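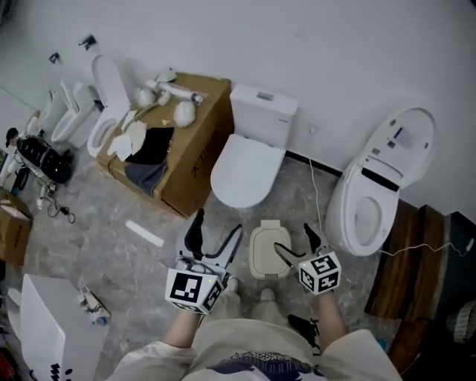
2026-04-09

I have a toilet! Or I will have one, once the truck comes. I am far more excited about this than a grown woman should be, and since Ingrid has already heard the whole thing twice on the phone I'm putting the rest of it in here where it can't sigh at me.

So. The bathroom. We are at the stage where everything that was going to come out has come out, and the room looks twice as big and sounds like the inside of a drum. I stood in it this morning with my tea and said "hello" a few times just to hear it. The old pink basin is on the back lawn with the parsley growing in front of it and I've half a mind to leave it there and plant it up. Ingrid says over her dead body. Ingrid doesn't live here.

The floor is the big news. When Ákos pulled up the last of the lino on the weekend there were boards under it, proper wide ones, and only the bit by the old shower is soft. I had been bracing for the lot of it. He got down on his knees with a screwdriver and poked his way across the room, very slowly, like a doctor, and every time it didn't go in I did a little clap. Six boards to replace, and he thinks he can get them out of the pile in the shed that came from the old laundry wall. Then the sheeting goes down, then the waterproofing, then two days of nobody being allowed to so much as look at it, then tiles.

Which brings me to tiles. I have had the sample from Vasten leaning on the kitchen windowsill for three weeks and I have loved it in every kind of light we get. It's the green one. A soft, slightly cloudy green, like the river at Cidby when it hasn't rained for a while. In the morning it's nearly grey and by four in the afternoon it glows. I rang and they had enough in stock, all the same batch, and the total came to $960 including the trims, so I said yes on the spot and then had to sit down. I'd put $450 in the notebook for tiles. I don't know where I got that number from. I think I wrote it in August when I was still planning to do one wall.

But I've got it back elsewhere, or some of it! The vanity is going to be Gran's washstand, the one that has been holding up seed trays in the garage since we moved in. I gave it a scrub today and under the potting mix and the old paint rings the timber is lovely, all honey coloured, with a burn mark on one corner in the shape of an iron. I'm keeping the burn mark. Ákos measured it and it will take a basin on top if we cut the back rail and put the waste through to the left. He drew it for me on the side of a cereal box. I've cut that panel out and stuck it in the front of this book because I like his arrows.

The toilet, then. I drove into Ogilvie straight after lunch with my list and my measurements (set-out, width, height to the window sill, all written on my hand as well as on the paper, because I know myself). I'd expected to hate it. I'd thought a toilet was a toilet. There are so many of them! Tall ones, squat ones, ones with the cistern hidden in the wall, ones shaped like an egg. I sat on seven. You have to, it's the only way to tell, and after the first couple I stopped feeling silly. A man about Dad's age was doing the same thing in the next row and we gave each other a nod, and then we got talking, and he told me to go for the higher one, that I'd thank him in twenty years. His knees, he said, were a cautionary tale.

So I went for the higher one. Plain white, back to the wall, soft closing lid, a smooth skirt all the way down so there are no nooks to get a brush into. After the old one, with that horrible little ledge behind it that collected every bit of fluff in the house, this feels like the height of luxury. Delivery is included if I don't mind waiting for the Dorholm run, and I don't mind one bit, we've nowhere to put it anyway.

Things I learned today, so I don't have to learn them again: the set-out is measured from the finished wall and you have to allow for the tile. I had forgotten to allow for the tile. Luckily the one I picked has some play in it. Also, a P-trap goes out the wall and an S-trap goes down through the floor, and ours goes down through the floor, and if you say this confidently people stop explaining it to you.

On the way home I stopped at the lookout and ate the other half of my sandwich in the car. The hills have gone that worn out gold they go at the end of the dry, and there was one long band of cloud sitting right on top of them like a folded towel. Two magpies on the railing having an argument. I thought about how a year ago I was still saying "when we do the bathroom" in the same voice as "when we go to Portugal", and now there are boards up and a man with a level in my house. I felt so happy I got a bit teary over the egg and lettuce.

Got home and Ákos was still going, even though I'd told him to knock off at three. He'd cut out the soft boards and you can see straight down to the dirt. We found: a marble, a hair comb, a bit of newspaper too far gone to read, and a spoon. How does a spoon get under a bathroom? I've washed it and it's a nice one, heavy, with a shell on the handle. It's in the drawer with the others now. The marble is on the windowsill next to the tile and they look very good together, the marble having a twist of nearly the same green. I'm taking that as a sign.

He showed me the joists as well and I made all the right noises. One has a notch out of it where some earlier plumber got impatient, and he wants to bolt a new length alongside it. I asked if it would cost much and he said it would cost a length of timber, four bolts and a cup of coffee. I made the coffee immediately. We stood on either side of the hole drinking it and he told me about his uncle's place, where they put the bath in first and then built the house around it, and when they wanted to change the bath they had to take a wall off. So we walked the route from the front door with the tape held out at the width of mine, round the hall corner and past the linen cupboard, and it goes through with 43 mm to spare. I've written that on the wall in pencil. It'll be painted over but I wanted it there.

Washing tonight was in the laundry trough again, standing up, with the jug. I've got quite good at it. I do my hair every second day and wrap it in the blue towel and walk about feeling like someone in an old film. Ingrid has offered her shower and I'll take her up on it before the wedding, but I don't mind this as much as I let on. It's like camping, only with a kettle.

Colour for the walls is still open. I've got three patches up on the one bit of plaster that's staying. The first is too yellow. The second is the one everybody likes and I like it too, it's a warm white with a drop of something in it, and it would be the sensible choice. The third is a deep, dusty pink, and with the green tile next to it my heart goes thump. I held the sample up to it by torchlight just now and then went back and did it again. Ingrid will say I've just thrown a pink basin onto the lawn and am now painting the room pink. She'll be right. It's a very different pink, though.

Need to ask about the window. The sash sticks and the bottom rail has seen better days, and if he's got the tools out anyway it seems mad to leave it. But I'm trying to be good and not say "while you're at it" more than once a day, and I used today's on the hook behind the door.

Tomorrow: ring Vasten and check they put the trims on the order. Pay the deposit on the tapware, the brushed brass, I've decided, no more dithering. Move the seed trays off the bench so Ákos can use it for cutting. Pick the last of the tomatoes before the possums do. Buy coffee, we're going through it at a terrible rate. Find out whether you can oil a washstand that's going to get wet or if it has to be varnished, and hope very much that it's oil.

It's nearly eleven and I've just been in for one more look. I put the torch down on the floor and it lit the joists from the side, and there's a smell of old timber and cold earth coming up that I quite like. I've laid a sheet of ply across the hole so I don't go through it in the night, and moved my slippers to the other side of the bed so I go the long way round.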